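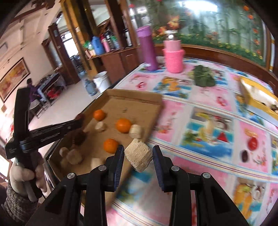 Hand-held grippers at work over the cardboard tray, oranges and all.

Posted in November by Sekar Kwok, Grernelum

We are looking for 11 patient people to spend a few afternoons with us picking things up and putting them down again, and I promise it is nicer than it sounds. Our Ona hand-held gripper has developed a fault we badly want to understand. On 32 of its last 149 logged grips, the fingers let go a moment after the user had squeezed — mostly with rough, rounded things, hardly ever with smooth ones. One dropped jar broke on a tester's foot (he is fine, and has been very gracious about it), so we have stopped all glass work until we know more.

You would use the gripper at a table with fruit, vegetables and other kitchen things, and tell us out loud whenever a grip feels wrong. Sessions last 60 minutes, with tea after, and we pay for your time and your bus fare. No experience needed, but please wear closed shoes, and do mention any wrist or hand trouble when you write.

To join, leave a note for Faizal Halim at the Quezada front desk before 5 p.m. He will call you back himself, usually the same evening.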